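Keep the Long Recess
Opinion
Saturday, August 31, 2019

The district's proposed schedule for the elementary grades shortens the midday recess and gives the time to a second reading block. The proposal has been prepared with care, and the intention behind it deserves respect. It is nevertheless the view of this column that the board should decline it and keep the long recess as it stands.

The case for the change rests on instructional minutes. Under the present schedule, 127 minutes of each school day are set aside for reading and writing. The proposal would raise that figure, and its authors expect test results to follow. The expectation is reasonable on its face. Time spent on a subject does matter, and a school that gave reading no time would produce few readers. It does not follow that every added minute is worth the same as the first. A child who has been seated since the morning bell does not bring to the last half hour of a lesson what he or she brought to the opening one. Any teacher in the primary grades can report as much, and many have done so in letters to the board.

Recess is often defended as a reward or as a health measure. Both defenses are sound as far as they go, but they leave out the larger point. Recess is the one part of the school day in which children decide for themselves what is worth doing. They choose a task, set its rules, argue over those rules, and abandon the whole thing when it ceases to interest them. An adult who has not watched this closely may see only noise. It is the same work that goes on indoors on wet days, when the blocks come out of the cupboard and have to be shared.

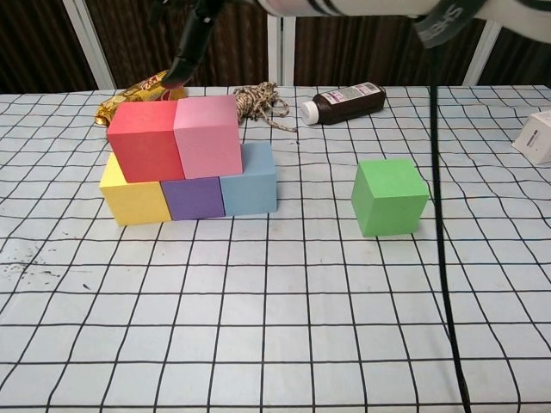
What the Schedule Counts

A schedule counts what can be written into it. Reading has a block, mathematics has a block, and the results of each are gathered, compared and published. Patience has no block. Neither does the ability to join a game already in progress, or to lose one without leaving the yard. These are learned at school or they are learned late, and their absence is felt in every classroom that must then make up the difference.

The district serves 3316 pupils, of whom 422 are in the first two grades. For these youngest children the proposal is least suited. They have come from homes and kindergartens in which much of the day was their own, and they are asked within a few weeks to sit, listen, wait and form letters on a line. Most of them manage it. They manage it in part because there is a long stretch in the middle of the day when it is not required of them.

Martti Riihimäki, who taught second grade in this district for much of his career, put the matter to the board last November in a single sentence: "You are proposing to take the time from the hour that makes the other hours possible." His statement was entered in the minutes and was not discussed. It should be discussed now, before the vote.

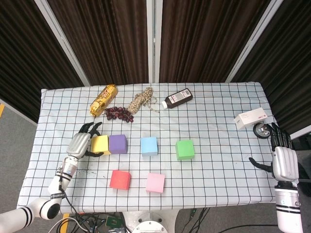

Supporters of the proposal have answered that free play will be protected in another form. The draft provides for "structured choice," a weekly period in which pupils move between prepared stations under supervision. There is nothing wrong with such a period. A good teacher can do a great deal with a few foam cubes, a length of rope and a bunch of artificial grapes set out on a table, and children will sort, build and invent stories with them for as long as they are permitted. A prepared table is still a lesson, however. Someone else has selected the materials and someone else will say when the time is up. It may sit alongside recess, and it would be welcome there, but it cannot be entered in the schedule as a substitute.

A further argument concerns supervision. The long recess requires more adults in the yard, and the district has had difficulty filling those hours. This is a real problem and should be treated as one. It is a staffing problem, and the remedy lies in the staffing budget. The board would not shorten the mathematics block on the ground that mathematics teachers were hard to find.

The board is therefore asked to take three steps. It should remove the recess provision from the draft schedule and vote on the remainder separately. It should direct the administration to report on the cost of full yard supervision. It should also hear from the teachers of the first two grades in open session, with enough time on the agenda for their answers to be heard in full.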